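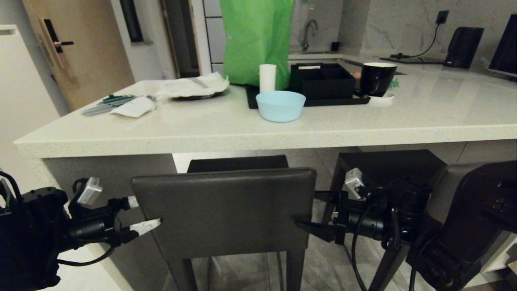
By A. Dela Peña, Communications Manager, Oltine Brake Products
February

BREDBY — Oltine Brake Products today announced the release of the Wanulis front disc conversion line, a series of bolt-on brake kits for rear-wheel-drive cars and light trucks that left the factory with drum brakes on all four wheels. The line opens with 115 part numbers and is available to order through Oltine dealers now.

Each Wanulis kit includes rotors, loaded calipers, caliper brackets, wheel bearings and seals, dust shields, braided flexible hoses, and all mounting hardware. Kits are sold for use with the original spindle wherever the spindle design allows. For vehicles on which the factory spindle will not accept a caliper bracket, Oltine supplies a replacement spindle in stock height or with a two-inch drop. No cutting or welding is required for any application in the line.

Rotors are vented gray iron castings, machined on both faces in a single setup and balanced before packing. Buyers may choose a plain face or a slotted face at the time of order. The calipers are a single-piston floating design in the standard kits and a four-piston fixed design in the heavy-duty kits. Both use pad shapes that are widely stocked at parts stores, so that replacement pads can be bought locally after the original set has worn out.

The heavy-duty kits are intended for vehicles that tow, carry added weight, or have been fitted with an engine well above the original output. They use a larger rotor and, in most cases, require a wheel of at least 16 inches in diameter. Standard kits fit inside most 15-inch wheels. A printable wheel clearance template is provided for every part number, and Oltine asks customers to check it against their own wheels before placing an order. Kits that have been installed cannot be returned for reasons of wheel fit.

Oltine began work on the line after a review of requests received by its technical service desk. Many callers had assembled disc conversions from salvage parts and were seeking help with a low or soft pedal. In a large share of these cases the master cylinder bore did not suit the new calipers, or the residual pressure valve intended for drum brakes had been left in the front circuit. The Wanulis instructions treat both subjects in detail and list a recommended master cylinder bore for each kit, with separate figures for manual and power-assisted systems.

A matched master cylinder and combination valve package may be added to any kit. The package includes preformed steel lines between the master cylinder and the valve, along with the fittings needed to join the original lines. Owners of vehicles with a single-circuit master cylinder should note that the package is required — not optional — with every Wanulis kit, and dealers have been instructed to confirm this point at the time of sale.

"Our customers asked for a complete kit that goes together with ordinary hand tools and a torque wrench," the company said in a statement. "We have tried to put every bracket, bolt and washer in the box, and to write down the torque value for each of them. We expect the line to grow as we finish fit checks on additional vehicles."

All machining and kit assembly for the line takes place at the company's plant in Bredby. Brackets are cut from steel plate, drilled and tapped in-house, and finished in zinc. Before release, each bracket design was test-fitted to an original spindle of the type it is meant to serve. Oltine has retained those spindles for reference and will use them to answer fitment questions.

Wanulis kits carry a warranty of 39 months on brackets, spindles and rotors against defects in material and workmanship. Calipers, hoses and hydraulic parts are covered for 23 months. Pads, and rotors worn through normal use, are excluded. Vehicles used in competition are not covered under the standard warranty terms, although the heavy-duty brackets are sold separately for racers who wish to supply their own calipers.

The company has set an initial production run of 2000 kits. Orders will be filled in the sequence received. Applications for early compact pickups are expected to ship first, followed by full-size cars and then by half-ton trucks. Rear disc kits with a working parking brake are in development, and part numbers for these will be published when testing is complete.

Dealers may request the Wanulis application guide, wheel clearance templates and current price sheet from their Oltine sales representative. Retail customers may obtain the same guide at any dealer counter. The technical service desk is open from 8 a.m. to 5 p.m. on business days and can assist with kit selection, master cylinder sizing and installation questions.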